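Robot Handling Lab, lecture 6 notes
Faults and stops: the Lelholm pick trials
Instructor: Milovan Stan. Lab sections: Matúš Jelínek
Posted Jul 22, 2023

Read before lab. Quiz will pull from the fault log section, not from the slides.

Where we left off: two arms, one object. Closed chain. Both hands on the same thing means each arm is pushing on the other one through it. Position error in one arm becomes force in the other. Last time was the math, today is what happens when you get it wrong.

The fault

Lelholm setup, fruit picking from open shelves into a carried basket. Two arms, fingered hands, Vultero controller. 211 runs in the log. Run 200 is the one we care about.

What the log shows, in order:
- both hands closed on basket, grip force normal on both
- base moves up to shelf
- left wrist torque starts climbing, slow
- right wrist climbs too, opposite sign
- no warning. Warning limit was set per arm, and neither arm was over
- left hand slips, torque drops to near zero in one sample
- right arm still pushing, swings basket toward shelf
- protective stop, 11 samples later

Basket hit a divider. No one hurt, no one inside the line. Could have been worse: Matúš had been standing at that shelf a few minutes before, restocking it.

Why it happened

Left wrist encoder had a small offset after the wrist was taken off and put back. Calibration check was skipped. So the left arm thought it was holding the basket level when it wasnt, and the two arms fought over it the whole way in.

Three separate misses, keep them apart in your writeups:
1. Offset never caught (maintenance)
2. Limits were per arm only, nothing looked at the difference between arms (design)
3. Slip on one side did not stop the other side (safety)

People always write up number 1 and quit. Number 3 is the one that hurts somebody. An offset will come back sooner or later, from a bump or a loose bolt or a rushed swap. The stop has to work anyway.

Internal force, quick version

Take the two wrist forces in the same coordinates. Add them: that's what moves the basket. The part that cancels is the squeeze, the internal force. A basket can sit perfectly still with a huge squeeze in it. Camera won't show you. Per arm limit wont show you until late.

New check from Kopecký (handout 5, last page): watch the squeeze term, slow stop if it stays high, fast stop if it drops suddenly. Sudden drop = slip, or something broke. Either way both arms stop together.

Question from last section: why not just loosen the grip? Then you drop it. Also a loose grip hides the offset longer. Compliance in the wrist helps, doesn't replace the check.

Repeat trials

Same task with the new check turned on. Fruit in separate cubbies at different heights, so the arms have to change pose between picks. Basket held by both hands on the approach. Watch the tilt of the basket, compare it to the tilt the controller reports. In lab you will do this with the Gresix plotting tool, 2,083 samples per run, so don't try to read it by eye.
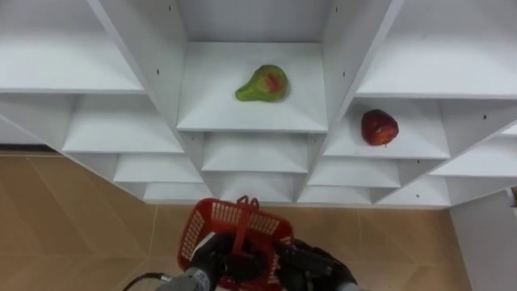 Lab 6 procedure

Stay behind the floor line any time the arms have power. Stop button goes in the hand of the person NOT typing.

Run the calibration check on both wrists. Write the offset down even if it's zero. Start with an empty basket. Approach the shelf at slow speed, hold, read the squeeze term, back out. Then add the test offset to the left arm in software (Matúš has the values, don't make up your own) and repeat.

Slip test is done by lab staff only. You watch and record.

Turn in: both plots, stop times for left and right arm, half a page on miss number 3. If your two stop times don't match, say so and say by how much. Don't fix the plot.

Makeup lab for anyone who missed lab 4 is in October, sign up with Milovan.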